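Bench rules for two-arm cells: do we allow drinks on the table or not?

mirjam_p
Posted Aug 24, 2018

Hi all, I've been asked to tidy up our bench rules at the Burberg site and I'd love some opinions before I print the thing and tape it to the wall. The draft I inherited says "no liquids inside the reach of either arm, ever." Lovely and short, but half of our pick and place work is with bottles! So my version says closed caps only, one bottle at a time, and nothing with liquid in it within 14 inches of a connector or loose cable. Too soft? 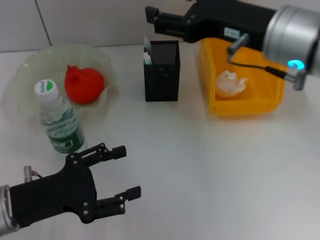

Filed under: Shared Benches > House Rules

rponce
Reply 1

Hello Mirjam, and good for you for taking it on. I'd keep the old rule, I'm afraid. A water bottle with a screw cap looks harmless next to an open gripper, and then you see the cable curving off right above the gripper body and start thinking about where the water would go. We wrote off a wrist connector in July and the bill was 2295 by the time Kuipers had been out twice. Fill your test bottles with rice, it pours nicely and sweeps up.

Teun_L
Reply 2

Rice doesn't slosh, Rutilio, so you end up testing something else. I'm with Mirjam on closed caps. What I would add is a rule about the second arm. If one gripper is working by the bottle and the other is parked over the yellow bin, who has right of way in the middle? At Sustside we write down a home side for each arm, and crossing over means half speed.

mirjam_p
Reply 3

Oh, the half speed idea is good, I'm stealing that. Would you count the pen holder as middle ground?

Teun_L
Reply 4

I would, yes. Anything both arms can get to.

griet.g
Reply 5

Please also put in something about hands! Our sheet has a whole page on liquids and one line on people reaching in to straighten a bin.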